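How to Set Up a Small Desktop Drawer Cabinet and Tray

By Samer Kanaan

A two-drawer cabinet and one flat tray will hold most of what piles up on a desk or hobby table. The cabinet takes the things you want out of sight. The tray takes whatever you are using today. Setting them up goes quickly if you clear the surface first.

What you need

A small two-drawer cabinet
A shallow rectangular tray
A soft cloth
Four stick-on felt pads
A box for anything that belongs in another room

Step 1: Clear and wipe the table

Take everything off, including the items you plan to put back. Wipe the surface with a damp cloth and dry it. Dark tabletops show dust and streaks, so go over them a second time with the dry side.

Step 2: Place the cabinet

Stick one felt pad under each corner of the cabinet and set it toward the back of the table. Turn it slightly so the front faces the chair. Pull both drawers all the way out to check that they clear the tray and anything else nearby. 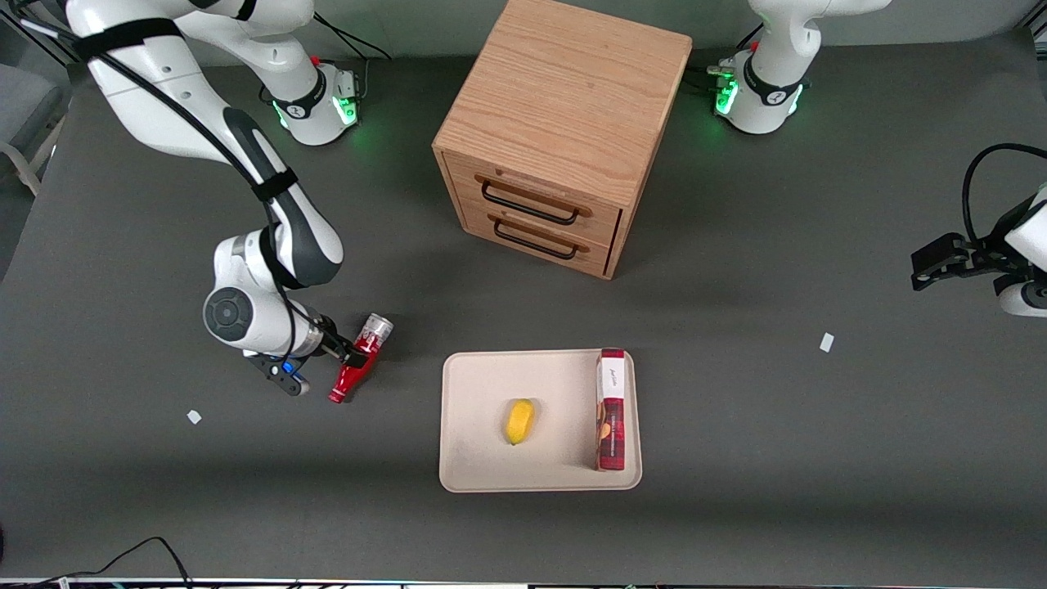

Reading time: 4 minutes

Step 3: Place the tray

Put the tray in front of the cabinet, closer to you, with a long side facing the chair. Leave a hand's width between the two. A plain beige or light gray tray is easiest to work with, as small parts stand out against it.

Step 4: Sort before you fill

Make three piles: used every day, used every week, and used less than that. Daily items go in the tray. Weekly items go in the top drawer and the rest in the bottom one. Plastic bottles of glue, paint or cleaner should have their caps tightened before they go anywhere. If a bottle is too tall for a drawer, stand it at one end of the tray.

Step 5: Fill the drawers

Put heavier things at the back of the bottom drawer. Keep the top drawer to a single layer. If it sticks, take it out and rub a little candle wax along the runners.

Keeping it in order

Empty the tray at the end of each week and wipe it out. Go through the bottom drawer every November and move anything you haven't touched into the box.

Next guide: Lining Drawers With Felt, by Zaid Tarawneh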